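Refinishing a table that sits in full sun, oil or poly?

endik82
Posted January 26, 2025

Finally got around to the round table by our south window. I sanded it back in August and put on one coat of hardwax oil from Sýkora.

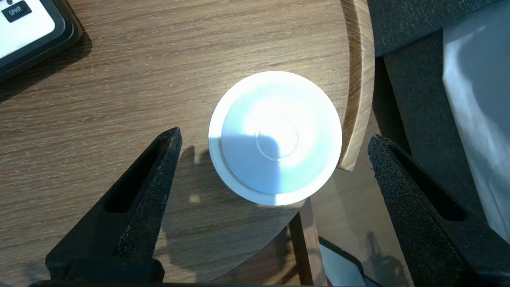

Anyway, my plan was two more coats and then leave it alone. But my wife keeps reading that oil gives up fast in direct sun, and now she wants polyurethane. I really don't want to sand this thing again!

tromesent
Your wife's right, sorry. I did poly on ours and it still looks great after six years (two kids, lots of juice).

BohumilaT
Disagree. Poly looks fine until it doesn't, and then you're stripping the whole top. With oil you just scuff the dull spot and wipe more on. I do mine once a year, takes me 33 minutes including coffee.

tromesent
Once a year forever, though? No thanks.

BohumilaT
It's coffee and a rag, you'll live :)

sendgate1000
Either one will yellow some. Get a sheer curtain. Also, what grit did you stop at?

endik82
150, I think? Maybe 180. Leaning oil, but the curtain idea might keep the peace over here. Will ask her tonight.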